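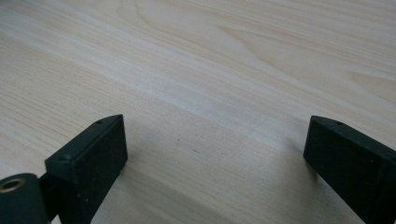 3.2 Table surfaces

Figure 4. Pale wooden tabletop with a matte finish. The grain runs in long, fine lines and bends into loops toward the upper middle. A few tiny dark specks are visible.

The surfaces in the Fumthorpe set were chosen from dining and work tables in everyday use. We grouped them by color, finish and grain, and left out any top with a cloth or a printed pattern. The set holds 278 surfaces, of which 110 are light wood. The rest are dark wood, painted board, stone or glass.

Light wood was the hardest group to label. On a top such as the one in Figure 4, the streaks are only slightly darker than the wood between them, and a band of reflected light washes out the color along part of the surface. Labelers at Rokstead were asked to mark three things: the direction of the straight grain, the outline of any arched figure, and specks or stains. Reflections were marked on a separate layer – they belong to the lighting and were not counted as a change in the wood.

Specks caused the most disagreement. A small dark fleck may be part of the wood or a bit of dust, and a single view often does not settle it. We kept one label, "speck," for both. The Camargo set splits them into two classes, so its scores cannot be compared directly with ours for this item.

Each surface was labeled by 5 people. Outlines that overlapped poorly went back for a second round, using the rules in Section 3.4.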